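Flindano planning stack: progress report for June

The Ikton funding covers the planner rewrite and the simulation tooling under it. The tooling is in decent shape. The planner I'm less sure of.

We ran 375 simulated episodes on the new build. The planner returned a path in all but 20, which looks good until you read the logs. In 177 of them the path was valid only because the collision margin had been loosened in an earlier branch and never put back. I wouldn't quote the headline rate to anyone yet.

Kitchen-and-desk layouts remain the hardest for the two-arm controller. Reaching for small items on a desktop with a fridge close by leaves the left arm little room to manoeuvre, and the solver tends to stall. 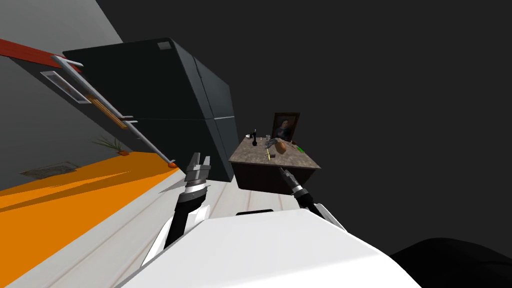 Mendonça, reading the draft, objected that the stalls come from the cost weights, and that restoring the margin would only hide them. That may be right – the logs don't settle it, and we haven't run the two changes separately.

The Manus tooling now replays any episode from its saved seed, and 9 old bug reports have been closed that way. Behaviour on real hardware is untested, and I'd ask that the next payment not be tied to it.

Next: restore the margin, rerun the full set, then vary the weights on their own.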